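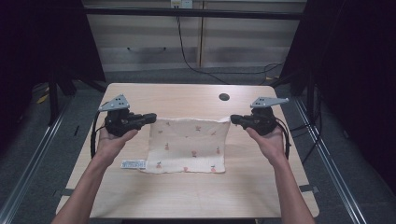

Cream cloth with a small scattered print in red, orange and green.

Shops > Tirkness > Interviews

Print this page
E-mail this page

The end of the roll

The owner of Ada, the remnant shop at the bottom of the hill in Tirkness, would prefer not to be named. Everyone in town knows who she is, and she says the people who don't will only write to her asking for curtains.

"I don't do curtains," she says, before I have sat down. "Put that near the top."

Ada has been selling the ends of other people's fabric for 25 years. The name came with the premises. The old sign had been a longer word, most of which had fallen off, and she couldn't afford a new one in her first winter. By the time she could, people were calling her Ada in the street and it seemed rude to correct them. She has answered to it ever since, including once at the dentist's.

The shop is a single long room with a stove at one end and a cutting table at the other, and getting between them takes some planning. Remnants are stacked by colour, except the ones stacked by size, and those she put where there was room. There is a system, she insists. I ask her to explain it and she offers me a biscuit.

Most of her stock comes from a mill called Kan, three hours' drive away, which sells off whatever is left when a run is finished. You don't choose. You turn up with a van and they point at a pallet.

"It's like being served by a very rude waiter," she says. "You get what you're given and you say thank you. I once came home with 40 metres of mustard corduroy. I thought, well, that's me finished. It sold in a week. The whole of the amateur dramatic society came in. You couldn't see a play here for two years without somebody in mustard trousers."

What doesn't sell, and never has, is anything tasteful. She has had a very good grey linen since the shop's early days. Visitors stroke it, tell her how lovely it is, and buy the one with the pineapples.

Small prints are the exception to everything. She can't keep them. Little flowers, little fruit, anything dotted about on a pale background goes before it reaches the shelf, mostly to quilters, whom she talks about the way farmers talk about starlings.

"They come in a flock. They're ever so polite. Then they've gone and there's a bare patch."

Do they haggle? She gives me a look. "They don't need to haggle. They bring cake. I've knocked the price down for a lemon drizzle more times than I'd like my accountant to know, and she's one of them, so she does know."

We talk for a while about sewing, and whether people still do it. She has read the articles saying that it is dying out and the articles saying that it has come back, and notes that both sorts tend to appear in July, when there's nothing else to print. From behind the counter it looks much the same as it always did. People learn it from a grandmother or they learn it from a video, and either way they come in a fortnight later to ask why the bobbin has done that.

"The videos are very good," she says. "What they leave out is the ironing. Sewing is mostly ironing. If I put that on a poster I'd be out of business by the weekend."

There was a bad patch some years back, when a company called Goseo opened a warehouse on the ring road and sold fabric by weight. She went to have a look at it. She is careful to say that it was clean, and that the parking was excellent.

"I bought a kilo of something. I don't know what it was. It said 'mixed'. I washed it and it came out as a sort of felt. I've still got it, I stand the plant on it."

Goseo closed after a couple of years and is now a place where children jump on trampolines. She bears it no ill will and bought their shelving.

Washing, as it happens, is the subject on which she becomes firm. Wash it before you cut it. She has been saying so to customers since the day she opened, she has written it on the wall above the till, and it's on the paper bags. People nod. They go home and make the dress, wash the dress, and return to ask whether she thinks it might fit a niece.

"And keep the label if there is one. People snip them straight off. Then it's all, 'Can this go in at sixty?' How should I know? It was you who had the label."

Her own cupboard at home holds, by her count, 400 pieces of cloth that she is saving. I ask what for. There is a silence long enough for the stove to be seen to.

"Some of it's too good to cut," she says. "Some of it I've gone off, but I might go back on it. There's a piece in there I bought before I was married, for a blouse. I wouldn't get one arm in it now. I'm not getting rid of it, though. It's a nice blouse, that."

She opens at ten and shuts at six, unless she is in the middle of a conversation, in which case she shuts when it's over. On the afternoon I visit, a man comes in wanting something to cover a piano stool. He has brought no measurements. He holds his hands apart in the air to show her, then walks the length of the shop like that, hands out in front of him, so as not to lose it.

She cuts him a generous half metre of the pineapples. He asks if she has anything plainer.

"I've a very good grey linen," says Ada.

He looks at it and says that it's lovely. He takes the pineapples.

Print this page
E-mail this page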